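4. Folding on the bed

A bed is the best surface for large or heavy garments such as hooded tops, coats and oversized T-shirts. Small items can be folded on the Pakside board (see section 3).

Before you start

Pull the bottom sheet tight and move pillows and the duvet to one side. A loose sheet bunches up under the clothes and leaves creases in them. Empty all pockets and close any zips.

Folding a large top

1. Lay the garment on the bed with the front facing down.
2. Smooth it from the collar to the hem with the flat of your hand.
3. Fold one side in towards the middle, then bring the sleeve straight down along the fold.
4. Do the same on the other side. The two edges should meet without overlapping.
5. Lift the hem and fold the garment in half towards the collar.
6. Fold in half again if it is going into a Conico drawer. For the open shelf, leave it at one fold.

Note: If the garment has a hood, lay the hood flat over the back before step 3.

Caution: Do not iron directly over printed letters. Turn the garment inside out first, and let it cool before folding.

Thick fabric

Heavy cotton tends to spring open at step 5. Press along the fold for 20 seconds, or place a book on it while you do the next one. Do not stack more than 6 thick items in one drawer, as the runners may bend.

Dark garments

Dark fabric picks up fluff from bedding. Go over both sides with a lint roller before the first fold. If the bed sheet is new, wash it once on its own before you use it as a folding surface.

Start with the garment spread loosely, find the collar and hem, and work any gathered fabric outwards. 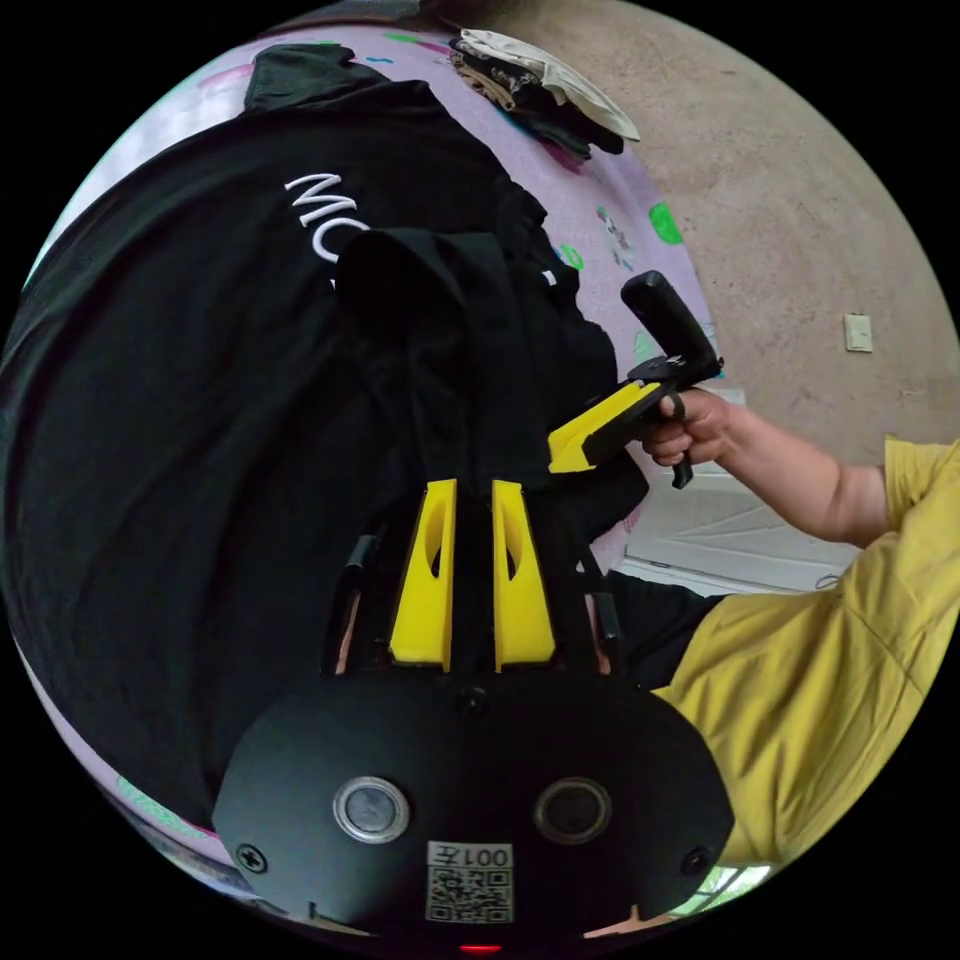 Should the print end up on the inside or the outside of the fold?

On the outside. Folding with the front facing down leaves the print showing when you turn the finished item over, and you can find it in the drawer without unfolding anything.

Putting away

7. Turn the folded item over so that the front is facing up.
8. Place it in the drawer with the last fold towards you.
9. Close the drawer slowly. If it catches, take out the top item and fold it again.

For replacement drawer runners, quote part 258 when you order.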